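Lunow Drastmont steel gun cabinet, nine-gun, key or code lock

Free delivery to the ground floor. Delivery upstairs by agreement.

The Drastmont is a cabinet for long guns, made by Lunow and sold in our shop at Zirkcombe. It is meant for the person who shoots for sport or hunts a few times in the season and wants one solid cabinet in the house, with the ammunition locked apart from the guns. It has space for nine rifles or shotguns without scopes. With scopes the number becomes smaller, and we write more about this further down the page.

I have sold cabinets for a long time and I prefer to tell customers the weak sides also before they buy. For this reason the text on this page is longer than in most shops. If you only need the basic data, go to the list at the bottom.

Herman Tjoa, Zirkcombe
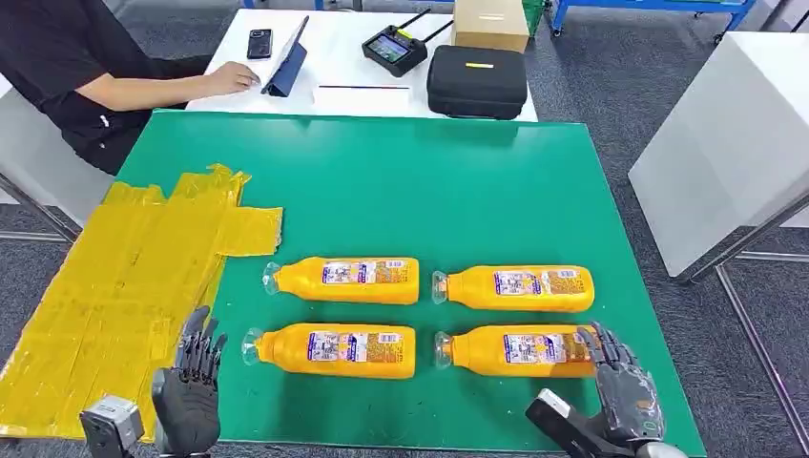
The body and the door

The body is welded steel, folded at the corners, and the door sits inside the body when it is closed. When a door sits inside in this way there is very little edge to put a bar behind. The hinges are also inside. On the hinge side there is a fixed steel plate which goes behind the body along the full height, so removing the hinges does not open the cabinet.

The cabinet weighs 100 kg when it is empty. Two persons can bring it in with a good trolley. One person cannot, please do not try it. The weight alone is also not enough to keep it in its place against a thief who brings a friend, and it must be fixed to the wall or to the floor, or best to both.

Paint is a dark grey powder coating. It gets scratched by belt buckles and by sling swivels, like every paint. A small pot of the same colour can be ordered from us.

The lock

You can choose between two locks and the price is the same.

Key lock. Double-bitted key, two keys delivered. We do not keep a copy in the shop and Lunow does not keep one. If you lose both keys, the door must be drilled, and this costs more than you would like. Where to hide the key is the old problem with this kind of lock. A drawer in the bedroom is the first place where people look. If your family members do not have permission for your guns, they must also not know where the key is.

Code lock. Electronic, with keypad, works on one ordinary block battery. In our shop the display cabinet did about 1,000 openings on one battery before the lock began to give the warning sound. After the warning you still have some openings, but change the battery the same week. The contact for outside power is under the keypad, so an empty battery does not lock you out. Please change the factory code on the first evening. Every year we get a cabinet back for service which still has it.

Many customers ask for a fingerprint lock. Lunow does not make one for this model. Haziq Menon in our workshop has tested some from other makers and he was not happy with how they behave with cold hands, so we do not offer to build one in.

Ammunition compartment

At the top there is a compartment with its own small door and its own key. The key is different from the main lock, also when you buy the cabinet with the key lock. In some countries the law asks that ammunition is separated from the guns, in others it is only advised. We think it is a good habit everywhere. Please ask your own licensing office what they want to see, and ask before you buy, as their answer can depend on how many guns you have and who lives in the house.

The compartment takes ordinary cartridge boxes in two layers. Powder for reloading does not belong in it. Powder must never be closed tightly in a steel box.

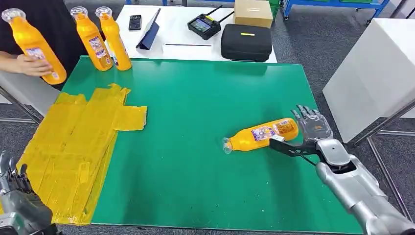
The inside of the door has a shelf for cleaning things, which is new on this version. On the old version the shelf was a narrow rail and everything fell down when you closed the door too fast. Sekar Sembiring, who makes our drawings for special orders, asked Lunow for a deeper one with a front edge, and they listened. Rods, brushes and patches stand well in it. For bottles it depends on the shape. A plastic bottle which lies on its side, like the orange one with the clear cap on the green mat, takes much more width than the same bottle standing up, and on a door it will also roll each time you open. So put bottles upright, with the cap well closed, and keep large ones in another cupboard.

How many guns really go in

The rack is cut for nine. In daily life this is what customers tell us:

Shotguns and rifles without scope: all places can be used, but you must put them in from the back row first.

Rifles with scope: leave one place free next to each scope. Large hunting scopes touch the neighbour gun otherwise.

Guns with wide bolt handles: turn every second gun the other way round.

If you have more than five scoped rifles, I advise to look at the Nair, the larger cabinet in the same line. It is wider and deeper, and the rack can be moved. Changing from one to the other later is expensive, as we can give you only a small price for a cabinet with holes in the back.

Fixing to wall and floor

There are four prepared holes in the back and two in the floor. They are for bolts of 16 mm and the bolts are delivered for brick and for concrete. For a wooden wall or a wall of plasterboard you need something else, and you should fix the cabinet to the floor first. Ask us, Fitriani Saragih answers these questions and she would like to see a photograph of the wall and to know what is behind it.

Do not drill where you have floor heating before you know where the pipes go.

Choose a dry room. A corner on an inside wall is better than an outside wall. Cellars and garages are possible, but then use a drying bag or a small electric rod inside. There is a closed opening for the cable behind, near the floor. Bags should be dried in the oven in February, when the heated house is driest, and again before autumn.

A word about the use

A locked cabinet makes the gun safe from children, from visitors and from most burglars. It also makes the gun slow to reach, and some customers do not like this. I understand the discussion and I have my own opinion in it, but the cabinet is built for storage. We do not sell it as a quick-access safe and we will not change the lock to make it one.

Questions customers ask

Can I put handguns in it?
Yes, if your licence allows to store them together. Mercy Mfinanga in sales can add a lockable shelf to your order.

Is it protected against fire?
No. It has no fire insulation. Papers and passports should be kept in something else.

Can the door open to the left?
Only on order, and then it takes longer. It cannot be changed afterwards.

Do you take my old cabinet away?
Yes, when it is empty and already loose from the wall.

Basic data

Name: Drastmont
Maker: Lunow
Places in rack: 9
Weight empty: 100 kg
Lock: double-bitted key or electronic code
Ammunition compartment: inside, separate key
Fixing: back and floor, 16 mm bolts delivered
Colour: dark grey
In the box: cabinet, rack, door shelf, bolts, two main keys or code lock with battery, two small keys, manual

Order by telephone or in the shop. We need a copy of your licence only if you buy guns from us, for the cabinet alone it is not necessary.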